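Ziltmont Sim-First Grasp Policy Kit

Research equipment / Manipulation / Simulation-trained policies

Status: available to academic and industrial labs. Reviewed by our bench team, notes below.

We list equipment on these pages only after we have run it ourselves, and we write up what we found whether or not it helps the sale. The Ziltmont kit has had more attention than most things we carry. A good part of that attention rests on one claim, that a grasping policy trained entirely on rendered scenes will transfer to a real arm with no real data at all. We think the claim is too strong as worded. We still think the kit is worth having for certain labs, and we'll try to say which ones.

What you get

A license for the Ziltmont scene generator, one seat, with the wrist-view renderer included
A pretrained policy for parallel-jaw grippers
1000 generated training scenes with object poses and gripper states
The evaluation harness, with logging
Mounting drawings for a wrist camera (camera not supplied)
Email support through Piltach, who handle all licensing outside the EU

The method in short

The generator builds tabletop scenes and renders them from the wrist of a simulated arm. On every new scene it changes the lighting, the surface, the camera tilt and the clutter. The policy sees the wrist view and the gripper opening, and puts out a short run of motions. The idea is old and a lot of people have used it. What Ziltmont adds is a schedule that makes the variation wider as training goes on, and a set of busy, high-contrast distractor items meant to stop the policy from steering toward whatever is brightest.

That second part is where Angharad Nicholas, who led our bench work, spent most of her time. A policy trained on plain tables with plain blocks will often learn that color means target. Ziltmont says the distractors cure this. The paper that goes with the kit has a table to prove it, but the table compares the full method against a version with no variation of any kind, which is a very low bar. We wanted to see the distractors switched off and everything else left alone. The harness doesn't offer that as an option, so she wrote her own config.

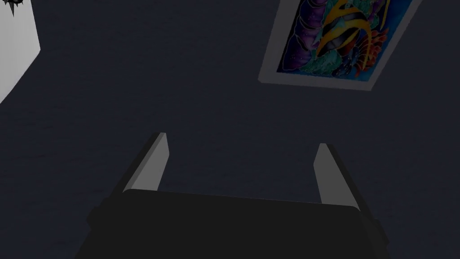

With the distractors off, the policy did get worse, so the effect is real. It was also a good deal smaller than the paper would lead you to expect. Most of the gain came from varying the light and the camera tilt, and you can get both of those from free tools if you are willing to put in a week of setup.

Our test

We ran 100 grasp attempts in simulation and 40 on a real arm at our Sturnatside bench, using 3 training seeds. We don't think 40 attempts is enough to hang a headline on, and we would ask you not to quote us as if it were. It was enough to see a gap. The policy was clearly better in the renderer than on the arm with all three seeds, and one of the seeds was bad enough that we retrained it in case we had made a mistake. The second run was no better.

Ziltmont's published result uses the best seed. This is stated in the appendix and nowhere in the main text. Aoife Quinlan wrote to them in August to ask for the other seeds and was told they would be part of a later release. We'll update this page if they turn up.

Where it failed on the real arm

Dark surfaces in low light. The rendered versions come out cleaner than anything our wrist camera gave us. There is very little sensor noise in the generator by default, and the noise setting is buried in the render config under "post".

Flat printed items. The policy sometimes closed on the printed picture of a thing, in the renderer as well as on the bench. The distractors are supposed to prevent exactly this.

Approach angle. If the wrist camera is mounted even slightly off from the drawing, the fingers arrive off-center. Edeltraud Brinkmann redid our mount twice. Budget a day for calibration, and do it before you start blaming the policy.

Where it did well

Setup was quick. The generator ran the first time, which we can't say for Hunt or for most of what comes through this bench. Scene files are readable text and you can edit them by hand. Logging is thorough, and every failed grasp can be replayed from the wrist view, so you can look at what the policy was given before it made its choice. For a lab that wants to study transfer, the replay tool may be worth more than the policy.

Who should buy it

Labs that need a baseline to argue with. Teaching groups that want wrist-view data without tying up an arm. People who already plan to collect some real data and want a decent starting point for fine-tuning.

Who should wait

Anyone who has read "no real data needed" and is planning a project around it. Anyone with suction tools, as only parallel-jaw grippers are supported. Groups with a working randomization setup of their own will probably find the widening schedule easy enough to copy from the paper.

Requirements

Linux workstation with a discrete GPU
Parallel-jaw gripper with position feedback
Wrist camera, fixed focus preferred
Disk space for rendered scenes (they are large, and the cleanup script skips depth files)

Ordering and questions

Quotes are by request. Academic pricing needs a letter from the department. Bench loans run Thursday to Thursday and include Angharad's config with the distractors switched off. Technical questions go to Nokuthula Hendricks, orders and returns to Huw Prosser. Licenses can't be returned once the key has been used.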